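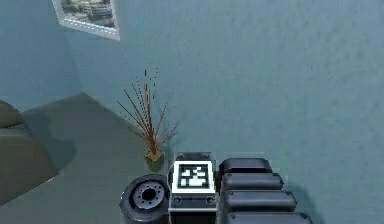

The town of Skekwood lost its only grocery store in September, and for the first month people treated it as a nuisance. They drove to Cundberg, 31 minutes each way if the bridge was clear, and filled the trunk. Then the weather turned, and the drive got longer, and the people who had been giving rides to their neighbors started to run out of patience and gas money.

Skekwood has 2,583 residents by the last count. That is too few for the chains, which like to see more rooftops and a highway exit. It is also too many for the gas station, where the food section is one cooler and two short aisles. A gallon of milk there costs almost twice what it does in Cundberg, and the bread is often gone by noon.

Souad Bouzid had worked the register at the old store for nine years. When it closed she kept a notebook of what people told her they missed. Potatoes came first. After that it was eggs, onions, plain yogurt, cat food and the kind of ham that is sliced while you wait. She still has the notebook, and it became the first order list for the shop that opened on Mill Street the next spring.

The shop is called Warnasum and it is owned by its members. A share costs $200 and can be paid off over a year. The plan was to open once 100 households had signed up. By the time the lease was ready, 151 had, and the extra money went into a second-hand walk-in cooler that has needed two repairs so far.

Member-owned groceries are an old idea in farm country, and plenty of them fail. The usual trouble is price. A small shop buys by the case while a chain buys by the truck, and the wholesalers set minimum orders that a town this size has a hard time meeting. Warnasum gets around part of this by sharing a delivery with Dambrauskienė, a family bakery in Cundberg that already had a truck coming up from the city. The pallets are split on the bakery's loading dock before six in the morning, and Bouzid drives the shop's half home in a rented van.

Even so, canned goods cost more than they do at the big store. Bouzid has stopped trying to match those prices. She puts her effort into produce, eggs and meat, where she can buy from growers within an hour's drive and the gap is small. In summer the tomatoes are cheaper than in Cundberg. In February there are mostly roots and cabbage.

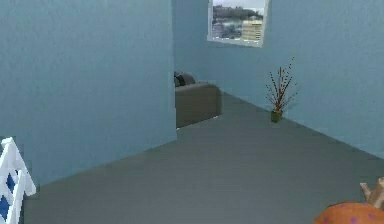
Reet Petrauskas bought a share in the first week and says she still does half her shopping out of town. "I have three boys, and cereal alone would break me here," she says. "But I don't drive over for an onion anymore, and my mother can walk to the shop. I'd pay the $200 again for that."

Her kind of shopping is what worries Bouzid most. A store can't live on onions. The average sale in the first winter was well below what the business plan called for, and the shop cut its evening hours to save on wages. Sales picked up after a hot lunch counter went in, with soup and one kind of sandwich. Road crews come for it, and so do teachers from the school — most of them leave with something else in the bag.

The lease runs three more years. The landlord has offered to sell the building, and members will vote on it at the spring meeting. Bouzid wants to wait until the cooler is paid for. In the meantime she has started a second notebook, and so far the top request is fresh fish.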